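Laundry Cell FAQ: Setup, Care and Small Repairs

Welcome! These are the questions that come up most about keeping the two-arm laundry cell at Noonan in good shape. If you've just joined the rota, read the whole thing once and then come back to whichever part you need. If you find a better way of doing something, tell Kathleen Lynch and it goes in. Half of what follows started as a scribble on the whiteboard, and we love those scribbles.

What does the cell do, in one breath?

It takes clothes out of a basket, loads them into a front-loading washer, and brings them back again. Two arms, a gripper on each, a camera at the wrist and another up at the head. The washer and the basket are ordinary household things, and that's the fun of it. Everything clever has to happen on our side of the door.

Who looks after what?

Liviu Onu keeps the arms, grippers and cabling. Kathleen has the cameras, the calibration files and the washer. Anyone on the rota can do the morning check, swap finger pads and re-dress a cable. Please don't open a wrist joint on your own, even if you're sure you know what's wrong with it.

How long does the morning check take?

Plan on 9 minutes once you know it. Your first few will be slower and that's fine. Go in this order:

Walk the floor under the reach of both arms and pick up anything that's been left there.
Power up with the arms in the rest pose.
Look at the wrist LEDs and wait for green on both sides.
Open and close each gripper 8 times with nothing in it, and listen.
Bring up both camera views and wipe whatever needs wiping.
Run the door approach at slow speed with one hand near the stop.
Sign the sheet.

What am I listening for when the grippers cycle?

A clean gripper sounds the same every time. A tick at the same point in each stroke usually means lint packed in behind a finger pad. A scrape is more serious: stop and look at the finger screws. Liviu can tell the left gripper from the right with his back turned, and after a month or so you'll be annoyed to discover you can do it too.

Why do we teach the door approach again whenever the washer moves?

A washer that has crept a little on the floor looks exactly the same to you and me. The arm cares a lot, though! The saved approach brings the fingers in low, pointing up at the round door, and a small shift is enough to land a fingertip on the rim when it was meant to come in beside it. So if the machine has been pulled out for cleaning, or somebody leaned on it, re-teach before you run anything.

When you're lined up, the wrist view should have the washer filling most of the picture, with both fingers coming in from the bottom center.
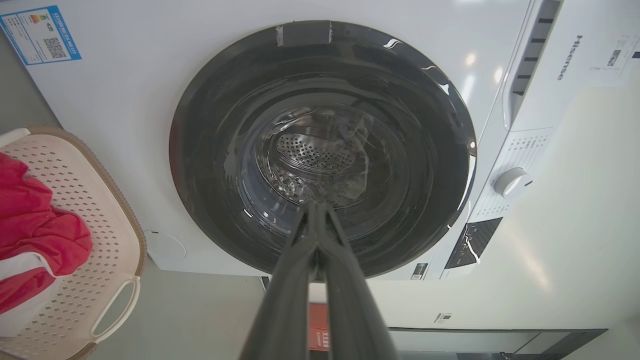 Wrist camera on the door approach: both fingers pointed at the glass, with the laundry basket off to the left.

Which parts of the door fool the cameras?

The glass, mostly. It picks up reflections of the room and of the gripper itself, and the drum behind it is shiny steel with holes all over the back wall. The glossy rim catches light as well. We get the best results by lining up on things that don't shine: the edge of the dark rim against the white panel is good, and so are the printed labels on the front. Leave every sticker where it is, please. The alignment step in Sutum (our calibration tool) is much happier with some fixed print to hold on to.

The alignment was fine yesterday and it's off today. Where do I start?

Start with the light. Put the lamps and blinds back to how they're marked, then run the alignment again. If it's still off, check that the wrist camera hasn't turned in its mount. After that, suspect the washer. Only recalibrate the arm when you've been through all three, because recalibrating over a loose camera just saves the mistake.

How should the cables be dressed?

With more slack than looks tidy. Every cable has to survive the worst pose in the program, usually the deep reach into the drum, and a cable that looks lovely at rest can be tight as a string in there. Push the connector home at the bracket, leave a soft loop, and strap the rest to the arm so that it can't swing into the fingers. Then drive the arm slowly through its full path and watch the cable, only the cable, all the way. Do the same again after any strap change.

What's the drill for a worn finger pad?

Change pads in pairs, even if one looks perfect. Power the gripper down, take the old pads off, brush the lint out of the seats, fit the new ones and snug the screws evenly. Then home the gripper so it learns its closed position again. We stock Zutedura pads in the gray drawer, and when there are only 2 sets left, write it on the order sheet. New pads are grippier than you expect, so run a few practice picks with an old towel before going back to real clothes.

Can I use any basket?

You can, but please tell the cell about it first. Baskets differ in rim thickness and in how much the sides flex, and both of those change the grasp. The one we use most has perforated sides and a handle at each end. It's light, so an arm that brushes it will happily push it along the floor. Set it squarely between the arms with the clothes in and check that each gripper has a clear route to its own side. 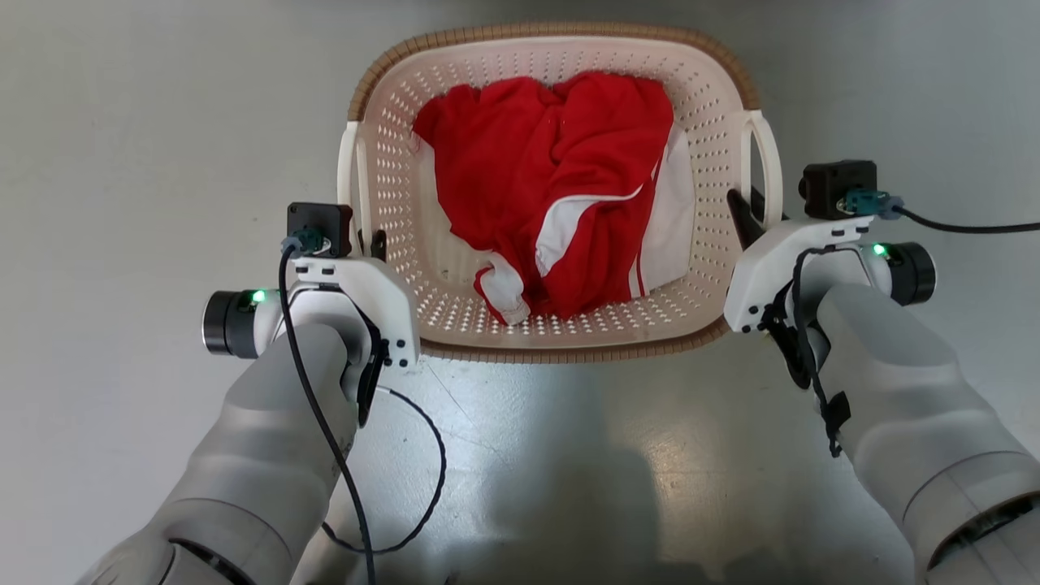 How often should the arms be recalibrated?
Every March as a matter of routine, and again after any crash, joint repair or camera swap.

What do I do if a wrist LED isn't green?

Leave the arm where it is and read the fault on the Stondeo console before you touch anything. Clearing it first wipes the detail Liviu needs. Most of the time it's a connector that has worked out a little, and reseating it with the power off sorts things out. If the same fault comes back in the same session, park the cell and put the tag on the stop button.

Can two people work on the cell at once?

Sure, and it's a nice way to learn. One person holds the pendant and that person decides when anything moves. Say "moving" out loud, wait for an answer, then move. If the pendant changes hands, say that out loud as well.

Where do I write things down?

In the blue binder beside the console. The last full rewrite of these answers was on 4 February 2023, and everything in the binder since then is waiting to be folded in, so check both. Page 9 has the cable routes drawn out by hand, with Liviu's notes in red.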